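3.2 Garments and laying out

Clothing in the Clullham study was everyday stuff, nothing tailored. T-shirts mostly, some tea towels, a few kids' trousers. All washed once before use, no softener. Colour was left to whoever donated the item, so the set is uneven – plenty of greys and navy, hardly any yellow. We did not correct for this.

Two starting states were used. In the first the shirt is dropped from elbow height. In the second it is laid flat, hem to one side, sleeves out, and smoothed once with the palm. Smoothed once only. Participants in the May pilot kept going back over the fabric, and by the third pass the creases we wanted to look at were gone (see also Seo, Section 2, on towels).

Patterned shirts get their own group. On a plain shirt the eye picks up a fold from its shadow; on a busy print the fold and the print compete. Dae-han Jin, who did the first round of coding, marked sleeve folds as "unclear" far more often for prints then for plains, and we kept his label as a seperate category. Figure 6 is a camouflage shirt, short sleeves, in the flat state on a white tabletop. Upper sleeve extended, lower one bunched where it meets the body.

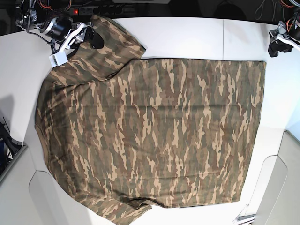 Figure 6. Patterned group, flat state, hem at right.

Bunched sleeves were left as found. Straightening them by hand would have made the flat state tidier than what people do at home, and home folding is the point of the Pimier protocol. Coders scored body and sleeves apart, then the hem. Faint creases across the body ignored unless they carried through to an edge.

Folding order was free. No instructions given beyond "fold it how you would for a drawer". The Drulto scale (1 to 7) was filled in straight after each shirt, before the next one came out of the basket.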